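Workshop notebook, Lotthorpe, bench side
Sep 14, 2025

Quiet day, so I used it for the clear panels. I write everything down because Veronica asked me twice in August how we clean them and I gave her two different answers.

The large curved one is still good. The black edge is holding everywhere I pressed it with a thumb. There are small specks and some smudges which I don't like, and low on the right side I find marks that can be scratches. My rule for now: if a fingernail catches, it is a scratch and goes in the list. If not, wash it again before complaining.

Washing: lukewarm water, one drop of soap in 300 ml, soft cloth only. Not the blue paper from the dispenser, it is too rough for acrylic. Severyn used glass spray on the small panel last month and it became cloudy in one corner. I moved the spray to the lower shelf with a note on it.

The ceiling lights make checking difficult. They reflect in the curve as white streaks, and a fine scratch inside a streak disappears completely. I have to move my head from side to side all the time, and after 30 minutes my neck is not happy.

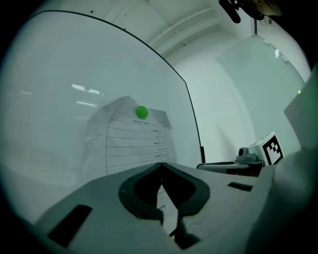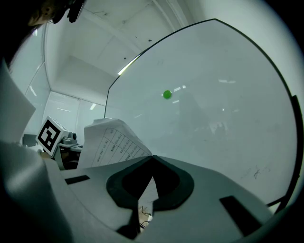

Clear panel with the ceiling lights reflecting in it, both pictures. Paper table behind it in the first, green ball in the second.

About the paper: a ruled table with a narrow column on the right. It is crumpled and the upper left edge curls. I would like to print it again on thicker sheet, 200 g if Kyrylo still has it in the Homville box, and tape all four corners.

The green ball is useful for the eyes – I look at it first and then at the surface, and the smudges come out much better. Oleksandra says a dark card would do the same. We can try both.

To do:
– ask Volodymyr for new soft cloths, 8 is enough
– print the table again
– try the check with half of the lights off
– second look at the lower right marks, in daylight if possible

Polish paste from Psarras not opened yet. I want to test it on a scrap piece first.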